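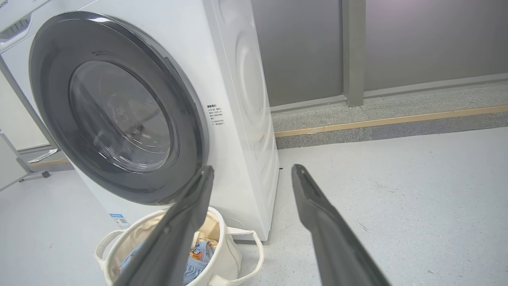

Shop > Club & DJ gear > Portable PA > Yensuk 2000

Yensuk 2000 portable club system

I've been hiring out sound systems for longer than I care to admit, and the Yensuk 2000 is the one I keep hanging on to for my own nights! You get a pair of tops, a pair of subs and all the cables to join them up, and it's built by Surkora for small clubs and bar back rooms where people still want to feel the kick drum in their ribs.

I first heard one at Volta in Flenbridge, when Ratree Somboon was playing a long, slow disco set that went on until gone four in the morning. I was stood right by the left stack (bad idea, I know) and I could still hear my mate talking. The bass was lovely and round, and the hi-hats didn't make me wince like they do on my old rig.

What I like most is how quick it is to put up. The tops sit on poles that screw straight into the subs, and the amps are built in, so you plug in the mains, run your two leads from the mixer and you're away. The subs are heavy though - get someone on the other end, especially if your venue has stairs. Mine did.

It'll fill a room of about 150 people without being pushed. Any bigger and I'd go for the three-sub version, which comes with longer poles.

In the box: tops, subs, poles, padded covers, mains leads and signal cables. You'll need your own mixer and decks. The covers are decent, but I'd keep them out of the rain.

Price is £1516 for the standard set, with a 2 year guarantee. Delivery is free in Flenbridge and we'll quote for anywhere else. If you'd rather hear it first, Apinya Thongsuk runs our demo room and is happy for you to bring your own records along - the louder the better, she says.

Hire by the night is possible too, but October goes fast, so ring early.

Contact us | © Surkora Sound | Back to top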